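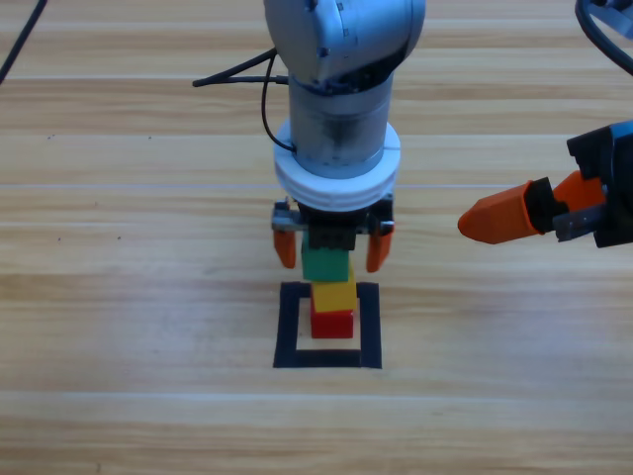

I think a kitchen table should be allowed to get old. In Skaritz, where I live since two years, many families throw out a good table when it has a few marks, and buy a new one for 430 or even 1000 euros.

My neighbors say that guests will look at the marks. Maybe they do. I also look when I visit, and I like a house more when I can see that people eat there, write there and repair things there.

Of course, a table with a broken leg is a danger, and not everybody has the time to sand and oil wood on a Sunday. I do not ask for this. I ask only that we wait one more winter before we call the shop. My own table has a burn from a coffee pot, and I still put the bread on that side.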